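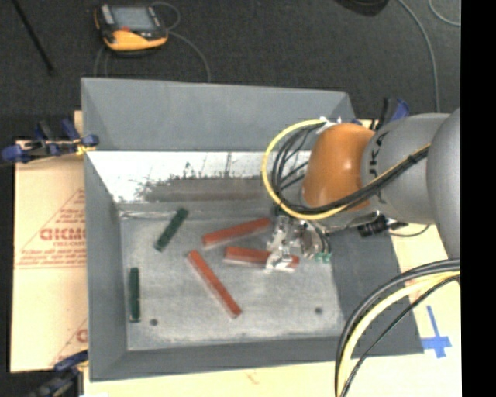 *The robot arm at the Rarnero test cell with its gripper in the metal bin, among red and dark green bars.*

**PRESS RELEASE**

**Rarnero starts collection of picking examples for its learning system Nernent**

*Nedska, March.* Rarnero, a developer of software for industrial robots, informs that the collection of practice examples for its learning system Nernent has started at the company's workshop in Nedska. The first part of the work is planned for 3190 recorded picks. All of them will be made with a real arm and real parts, and no simulated picks will be mixed into this set.

Nernent is a system which learns to take single parts out of a bin where they lie without order. For a person this is a simple task. For a robot it remains difficult, because the parts touch each other, cover each other, and come to rest at angles that were not foreseen by the programmer. Until now, the customers of Rarnero have mostly solved this with trays or feeders that put every part in a known position. Such equipment takes space on the floor and must be changed when the part is changed.

**How the examples are made**

The parts used in the first stage are long, narrow bars in red and dark green. The bin is open at the top and has sloped walls, and it is held in its place with clamps. Before every series, an operator puts the bars into the bin by hand and does not arrange them. After this the arm is guided to a bar, the gripper is closed, and the bar is lifted and put down outside the bin. The system stores the camera picture, the position of the arm, the opening of the gripper, and the result.

One series has 68 picks. When it is finished, the operator writes a short note about anything unusual, and the bars are mixed again. The number of bars is changed from one series to the next, so that the system meets a nearly empty bin as often as a crowded one. The bars near the walls receive special attention. In earlier tests these were the most frequent reason for a failed pick, as the gripper fingers had too little room beside the slope.

"We keep also the failed picks," the Nernent project team states. "A pick where the bar slips out of the fingers is a useful example for us, if it is labeled correctly. In our first tests we deleted them, and the system became too sure of itself. We do not want to repeat this."

Every recording is checked by a second person before it goes into the training set. This person sees the result that was stored by the system and can correct it. Recordings where the two opinions are different are put aside and discussed in the weekly meeting of the team, which is held on Tuesday.

**Metal surfaces and changing light**

Rarnero has decided to use a bare metal bin for the first stage. Scratched and shiny metal gives bright reflections, and these can be mistaken for the edge of a part. A bin with a painted, matte inside would make the learning faster, but the company's customers work with metal bins which have been in use for many years. For the same reason the light in the test cell is changed between the series.

The first 1000 picks will be used to train an early version of the system. This version will then propose its own picks, and the operator will accept or correct them. Rarnero expects that the work will go faster from this point, as the operator will not need to guide the arm through every movement.

**Test with a partner**

When the first stage is complete, the system will be tried at Lưu, a maker of metal fittings and a customer of Rarnero. The test at Lưu is planned for 108 hours of operation beside the normal production. The parts there will be different from the bars used in Nedska. The purpose is to learn how many new examples are necessary when a trained system meets a part it does not know. The results will be published by Rarnero also in the case that they are below the expectations.

A decision about the sale of Nernent as a product has not been made. Companies that have a bin picking task and wish to send sample parts for the second stage can contact Rarnero already now. Parts should be rigid, dry, and small enough to be held in one hand.

**About Rarnero**

Rarnero develops control and learning software for robot arms in small and medium factories. The company has its office and its workshop in Nedska and offers installation, training of operators, and service.

**Contact for the press**

Rarnero, Press Office, Nedska
Visits to the test cell are possible for journalists after registration with the press office.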